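Jestero 2.4 주방 조작 패키지 사용기: 문 손잡이 접촉 판정 오류를 중심으로

Jestero 시뮬레이터에 Kallska 주방 모델을 올리고 수납장 작업을 반복시킨 결과를 정리한다. 평가 대상은 물리 엔진 전체가 아니라 가구 모델, 접촉 판정, 안전 정지 기록의 세 부분이다.

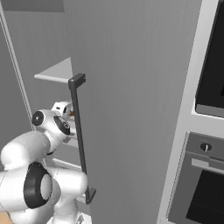
시험 조건

작업은 열린 수납장 안쪽에서 작은 물체를 옮기는 동작이며, 문은 열린 상태로 시작한다. 경로 계획에는 Fröhlich 플래너를 기본값으로 사용했다. 안전 여유 거리와 관절 속도 제한도 패키지 기본 설정을 그대로 두었다. 시행은 700회이고 매 회 물체의 초기 위치와 문이 열린 각도만 무작위로 바꾸었다. 렌더링은 켠 상태와 끈 상태를 모두 확인했으며 판정 결과에 차이는 없었다.

로봇 모델은 패키지에 포함된 흰색 팔을 썼다. 외형 메시와 충돌 메시가 분리되어 있고, 충돌 메시는 링크마다 볼록 껍질 하나로 근사한다. 문과 손잡이도 같은 방식이다. 뒤에 적는 문제는 대부분 여기서 나온다.

설치와 모델 품질

설치는 무난하다. 의존 패키지 버전이 고정되어 있어 충돌이 없었고, 예제 환경은 수정 없이 실행되었다. 설명서의 좌표계 표기가 두 장에서 서로 다른데(하나는 z축이 위, 다른 하나는 y축이 위), 실제 구현은 z축이 위인 쪽이 맞다.

주방 모델의 외형은 이 가격대에서 좋은 편이다. 선반, 문, 오븐과 전자레인지가 들어간 가전 기둥의 치수 비율이 자연스럽고 조명도 고르다. 회색 문은 무늬가 거의 없는 무광 면이어서 시각 기반 정책을 학습시킬 때 특징점이 부족하다. 텍스처 무작위화를 따로 켜야 하며, 기본값은 꺼짐이다.

문 힌지의 마찰 계수는 설정 파일에서 바꿀 수 있다. 다만 변경한 값은 환경을 초기화할 때 기본값으로 돌아간다. 초기화 함수 뒤에 다시 써 주어야 한다. 설명서에는 언급이 없다.

고장 내용

700회 중 243회가 작업 완료 전에 중단되었다. 로그를 분류하면 그 가운데 135회가 문 손잡이와 팔 링크 사이의 접촉으로 기록되어 있다. 나머지는 시간 초과, 관절 한계 도달, 물체 낙하가 섞여 있으며 여기서는 다루지 않는다.

손잡이 접촉으로 기록된 시행을 재생해 보면 실제로는 떨어져 있는 경우가 많다. 위 화면의 자세가 전형적이다. 그리퍼는 손잡이 왼쪽에 들어가 있고, 아래쪽의 굵은 링크는 둥근 끝이 손잡이 하단 브래킷 방향을 향하지만 닿지는 않는다. 이런 자세에서 접촉 이벤트가 발생하고 팔이 정지한다.

원인은 손잡이의 충돌 메시다. 외형상 손잡이는 가는 막대와 위아래 브래킷으로 이루어져 있고 막대와 문 사이가 비어 있다. 충돌 메시에서는 이 빈 공간까지 한 덩어리로 채워져 있으며 바깥쪽으로도 외형보다 두껍다. 디버그 표시로 껍질을 띄우면 바로 확인된다. 링크 쪽 근사도 관절부에서 부풀어 있어 두 오차가 더해진다.

오판정만 문제라면 학습 효율이 떨어지는 정도로 끝난다. 안전 측면에서 더 무거운 것은 반대 방향의 오류다. 23회에서는 외형 메시끼리 겹치는데도 정지 신호가 나오지 않았다. 해당 시행은 모두 문 각도가 크고 팔꿈치가 문 안쪽 면으로 접근하는 조건이었다. 접촉력 로그에는 값이 찍혀 있으나 안전 모듈의 이벤트 목록에는 항목이 없다.

정지 누락의 경로

안전 모듈은 접촉 쌍을 시작 시점에 한 번만 등록한다. 문처럼 움직이는 부품은 초기 위치를 기준으로 가까운 링크만 감시 대상에 들어간다. 문 각도가 무작위화 단계에서 바뀌어도 목록은 갱신되지 않는다. 초기 배치에서 멀었던 팔꿈치 링크는 문과 가까워져도 감시되지 않는 셈이다.

Mirnville 시험실의 Ingeborg Hamann이 별도 장비에서 같은 설정으로 재현했다. 난수 시드를 맞추면 동일한 시행에서 동일하게 누락된다. 병렬 환경 수, 그래픽 드라이버, 시간 간격과는 무관했다. 시간 간격을 절반으로 줄여도 누락은 그대로였고 계산 시간만 늘었다.

Fröhlich 플래너 쪽도 점검했다. 플래너는 자체 거리 계산을 사용하므로 문 각도를 올바르게 반영한다. 그러나 계획 이후의 추종 구간은 안전 모듈에만 의존한다. 추종 오차로 팔이 계획 경로를 벗어나면 누락이 그대로 드러난다. 속도 제한을 낮추면 추종 오차가 줄지만 근본 해결은 되지 않는다.

임시 조치

아래 순서로 적용한 뒤 같은 시드로 다시 돌렸다.

1. 손잡이 충돌 메시를 막대 하나와 브래킷 둘의 상자형 기본 도형으로 교체한다.
2. 팔의 굵은 링크는 볼록 껍질 대신 캡슐로 근사한다. 반지름은 외형의 최대 반지름에 맞춘다.
3. 무작위화가 끝난 직후 접촉 쌍 등록 함수를 다시 호출한다. 공개 API에는 없으므로 내부 함수를 직접 불러야 한다.
4. 접촉력 로그와 이벤트 목록을 매 단계 비교하고, 한쪽에만 기록이 있으면 시행을 무효로 처리한다.

손잡이 오판정은 거의 사라졌고 정지 누락은 재현되지 않았다. 부작용으로 초기화 시간이 길어진다. 병렬 환경을 많이 띄우는 경우에는 3번 항목의 비용이 눈에 띈다. 4번은 디스크 사용량을 늘리므로 검증용 실행에만 켜는 편이 낫다.

주의할 점이 하나 있다. 1번만 적용하고 3번을 생략하면 중단 횟수가 줄어 개선된 것처럼 보이지만, 누락 조건은 그대로 남는다. 성공률 그래프만으로는 구분할 수 없다.

제조사 대응

4월에 재현 스크립트와 로그를 첨부해 보고했다. 담당자 Eckhard Stöcker의 회신에 따르면 손잡이 메시는 다음 모델 갱신에서 교체 예정이고, 접촉 쌍 등록 방식은 검토 중이다. 일정은 받지 못했다. 회신 속도 자체는 양호했다. 같은 보고를 공개 문제 목록에도 올려 달라고 요청했으나 이 글을 쓰는 시점까지 반영되지 않았다.

설명서의 안전 모듈 장에는 여전히 "모든 링크와 환경 사이의 접촉을 감시한다"고 적혀 있다. 현재 구현과 다르므로 수정이 필요하다.

평가

모델 외형: 양호. 가전과 수납장 구성이 실사용 주방에 가깝다.
설치 및 예제: 양호. 좌표계 표기만 주의.
충돌 모델: 미흡. 손잡이처럼 가늘고 속이 빈 부품에 볼록 껍질 하나를 쓰는 것은 부적절하다.
안전 정지: 불가. 움직이는 문이 있는 작업에는 기본 상태로 쓸 수 없다.
기록 기능: 보통. 접촉력 로그는 충실하나 이벤트 목록과 시각 기준이 달라 대조하려면 변환이 필요하다.
기술 지원: 보통.

고정된 선반이나 작업대만 다루는 용도라면 구매해도 무방하다. 문과 서랍이 포함된 작업이라면 위의 조치 네 가지를 모두 적용한 뒤 쓰기를 권한다. 이 패키지의 정지 기록을 실기 투입 전 안전성 근거로 제출하는 것은 권하지 않는다. 우리 쪽에서는 2.4로 얻은 기존 결과 가운데 문 각도를 무작위화한 항목을 모두 재시험 목록으로 옮겼다.

추가: Marlene Ehlers의 문의가 있어 덧붙인다. 서랍 모델도 같은 등록 방식을 쓴다. 서랍을 닫은 상태로 초기화한 뒤 무작위로 여는 설정에서 누락을 확인했으며, 3번 조치가 동일하게 통한다. 서랍 손잡이의 충돌 메시는 아직 점검하지 않았다.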